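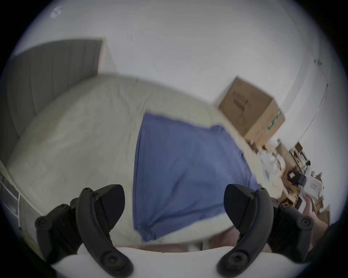 Cream bedding, lightly quilted, with some wrinkling left in the surface.

Humidity and the bedroom: notes from the spring readings

Readers in the Matar district have asked why bedding feels clammy in May when the heating is off and the windows are shut. The short answer is relative humidity. A room that sits at a comfortable level in the afternoon can climb well past it by early morning with two people asleep in it and the door closed.

A sleeping adult gives off moisture through breath and skin all night. Part of it goes into the air and part into the sheet, the pad and the top layer of the mattress. Cotton takes up water vapor readily and gives it back when the air around it dries out. Polyester fill holds far less within the fiber, so vapor tends to pass through and collect on whatever cooler surface comes next. On a solid base that is usually the underside of the mattress.

We logged four bedrooms with the Zulen hygrometer, one reading every 200 seconds, until each room had 3000 readings. The two rooms with the door left open overnight dropped back to their evening level before breakfast. The two closed rooms were still high at noon. Opening a window for ten minutes helped only when the outside air was cooler than the room.

Placement of the sensor matters. Keep it at mattress height and away from the lamp. A sensor taped to an outside wall reads the wall, and walls in the older Stillel buildings run colder than the room air.

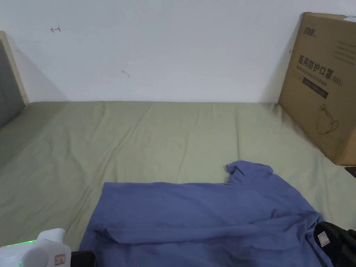 Pale green fitted sheet, with the mattress against the wall.

Leave a gap of 4 inches between the mattress and any outside wall if the room allows it. Pull the covers back to the foot of the bed in the morning and leave them there for an hour. If the underside of the mattress feels damp, stand it on edge for an afternoon before buying anything.

Members can borrow one of the Flilteo loggers from the front desk. The deposit is $100, refunded on return. Please clear the memory before handing it back, and include the short cable.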